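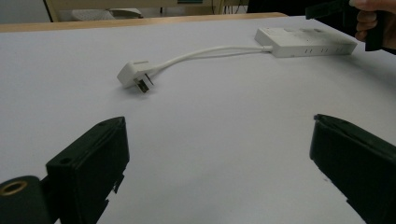
The library in Deldale was refitted two years ago, and the reading room now has 80 seats and four wall outlets. I have watched people walk the length of the room with a laptop at three percent, looking under tables. Some give up and go home.

Public buildings should provide power the way they provide light and drinking water. A student applying for a job, or a parent filling out a school form, can't do it on a dead battery. Many of them come to the library in the first place because home is crowded or has no internet.

The usual objection is cost. The town priced floor outlets at $1775 for each table and dropped the idea. Sudheer Devadiga, who sat in on the budget meetings, told me the electricity itself hardly came up. It was all about cutting into the floor.

Nalerstead had the same problem and handled it differently. Its library put new outlets along the walls and moved the long tables up against them. The bill was $300 a table, and the middle of the room went to armchairs – people who come to read a newspaper don't need a socket.

There are fair questions about cords across walkways, and the fire marshal should have a say in the layout. But Deldale spent more than that on the sign out front. The next budget draft is due in October, and outlets should be in it.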